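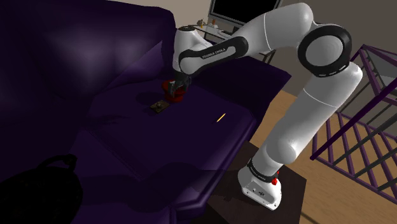 ¿Qué cambia para el operario cuando la recogida de objetos pasa a modo automático?

Deja de recoger a mano y pasa a supervisar la célula y resolver las paradas.

4.2 Puesta en marcha del turno

1. Inicie sesión en Truketti con su clave personal.
2. Fije la velocidad en 80 mm/s.
3. Pulse Inicio fuera de la zona marcada.

Nota: el relevo se firma en pantalla.

Precaución: tras una parada, no entre sin bloquear el mando.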